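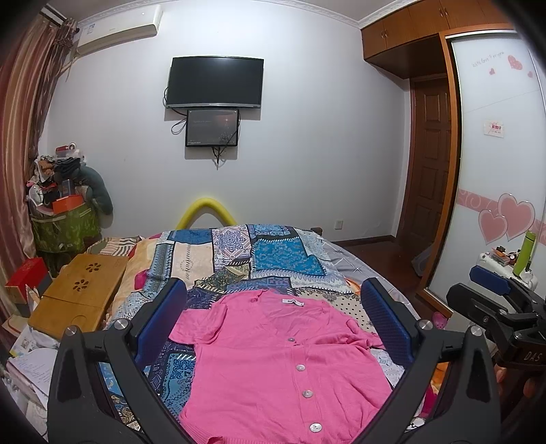 Folding short-sleeve knits without wrecking the buttons

datley_knits
Joined: March
I finally folded all my summer cardigans this weekend and I'm so happy with how the drawer looks! My method for the pink one with the pearly buttons: lay it flat on the bed, front side up, smooth the ribbed hem, then fold each side in to the middle and bring the bottom up to the neck. The short sleeves barely need tucking. How do the rest of you do it?

gernar60
Face down for me, every time. If you fold with the buttons on top, they end up pressed into the knit underneath. Flip it, bring the sides in over the back, then fold in half. The buttons stay on the outside and the front stays smooth.

datley_knits
Ooh, but then I can't see whether the front edge is straight! Mine likes to ripple between the buttons, and I want to pat that down first.

Nam_8
Pat it down, THEN flip it. You're both right :)
Also, can we talk about that quilt? Blue and teal paisley patchwork is my absolute favorite thing. Did you make it?

datley_knits
I wish! Found it at a church sale and paid 60 dollars, and I'd do it again tomorrow. It's a great folding surface too, the seams give me something to line the hem up with.

mateo_m
I'm going to disagree with everybody and say hang it. I have two cardigans like that on padded hangers and they look great.

gernar60
Knits on hangers? No no no. Shoulders grow little horns. Give it a summer.

mateo_m
Padded hangers, I said! Light cotton ones do fine. Heavy wool, sure, fold that.

Nam_8
I rolled mine for a trip in March and loved it, so much room left in the suitcase. The ribbing did curl a bit though.

datley_knits
OK, tried it face down just now and gernar's way does make a flatter stack. Keeping my patting step! Next up is the green bin of clothes by the curtains, which is heaped right over the top. Wish me luck!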